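Layering a Plaid Overshirt and T-Shirt: Frequently Asked Questions

Filed under: Shirts & Layers / Care and Fit
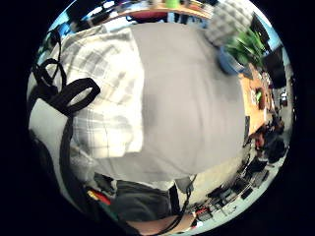
The questions below reach the Lomdale service desk most often. They concern the light cotton overshirt worn open over a short-sleeved t-shirt, with ordinary trousers. Answers apply to woven cotton unless a fiber is named. Check the sewn-in label first; where it disagrees with this page, follow the label.

What size overshirt do I need?

Measure the chest over the t-shirt you plan to wear, with arms relaxed. Add 4 inches for an overshirt worn open. For one that will be buttoned over a second layer, go up one size from your usual shirt. Shoulder seams should sit at the shoulder bone or slightly outside it.

Should the t-shirt be longer than the overshirt?

It should be the same length or shorter. Measure both from the base of the collar at center back to the hem. T-shirts with side slits hang lower at the back and should be measured there.

How do I wash a light gray t-shirt with a plaid shirt?

Turn both inside out and wash cold with similar pale colors. Dark gray trousers go in a separate load for the first several washes. Close all buttons except the collar and cuff buttons, which pull at the fabric when the drum is full. Powdered detergent must dissolve completely before the load goes in.

The plaid has shrunk. Is this a fault?

A woven cotton shirt may lose a small amount of length in the first wash. Loss across the chest is less common. If the shirt was washed according to its label and no longer fits, send us the order number and a measurement taken flat, armpit to armpit. Claims on the Kallio overshirt are handled under the same rule.

How do I get rid of the crease down the front of a t-shirt?

It comes from folding the shirt in half lengthwise while damp. Dampen the line with a spray bottle, lay the shirt flat and press from the inside on the cotton setting. Fold in thirds afterward, with the sleeves to the back.

A bag strap is roughing up my overshirt. What can I do?

Webbing straps wear the surface at the shoulder and across the back. Change shoulders during the day and check the underside of the strap for grit or a rough stitched edge. Remove pills with a fabric comb, working in one direction with the cloth held flat. Do not use a razor on brushed cotton.

Can I tumble dry?

Low heat only. Take the overshirt out slightly damp, pull the front edges straight and hang it on a wide hanger. T-shirts keep their shape better if dried flat. Trousers should be hung by the hem.

Are the Pestmont and Levum plaids the same cloth?

No. Levum is a plain weave and is the lighter of the two. Pestmont is a brushed twill and takes longer to dry. The care symbols are identical.

Can I order a spare button?

One spare is sewn to the inside seam, above the care label. Further buttons are supplied on request while stock lasts. Quote the style number printed on the reverse of the label.

Page maintained by Rochelle Tamihana, Garment Care. Last revised 8 Dec 2018.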